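# Keeping Wine at Home Without a Cellar
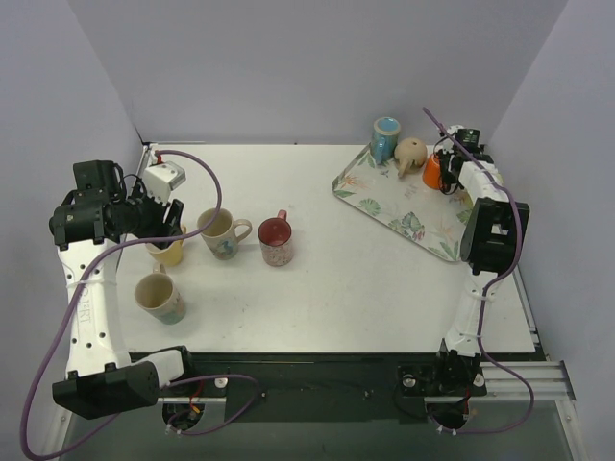
**Erdem Uvau**
*Storage and Service Editor, Gramero*

Most bottles bought for the table are opened within days, and for those a kitchen shelf is adequate. The notes below apply to wine held longer than a month.

## Temperature

A steady 55°F is the usual target. A closet that stays at 62°F all year is a better choice than a garage that swings between 40°F and 80°F. Interior closets on the lowest floor vary least. Avoid the cabinet over the refrigerator and any wall shared with an oven or water heater.

Put a minimum/maximum thermometer in the space before moving bottles into it. Read it weekly, and repeat the check in November when the heating comes on.

## Position

- Natural cork: lay the bottle flat, label up.
- Screw cap or glass stopper: either way is fine.
- Sparkling wine: upright is acceptable for short storage.
- Fortified wine with a stopper cork: upright.

Stand an old red upright for 2 days before opening so the sediment drops to the base.

## Racks

A full 750 ml bottle weighs close to 3 lb, more for sparkling. Check the shelf rating before loading it. Fix tall racks to a stud, and leave a gap of 3 inches between the rack and an outside wall. The Prurar stacking rack we use at the office holds 8 bottles per tier and needs its feet leveled on tile.

## Opened bottles

Recork at once and refrigerate, reds included. Light whites and rosés keep 3 days. Full reds keep a little longer, but take them out half an hour before pouring. Sparkling wine needs a clamp stopper; a spoon in the neck does nothing.

Leftovers past drinking can be frozen in an ice cube tray and used for pan sauces.

## Labels and records

Write the purchase date on a neck tag in pencil. Ink runs in a damp space. A paper list taped inside the door is enough for a small collection. A spreadsheet will handle 1,000 bottles without trouble if each shelf has a code, and the code should be written on the rack as well. Cross off a bottle when it leaves the shelf.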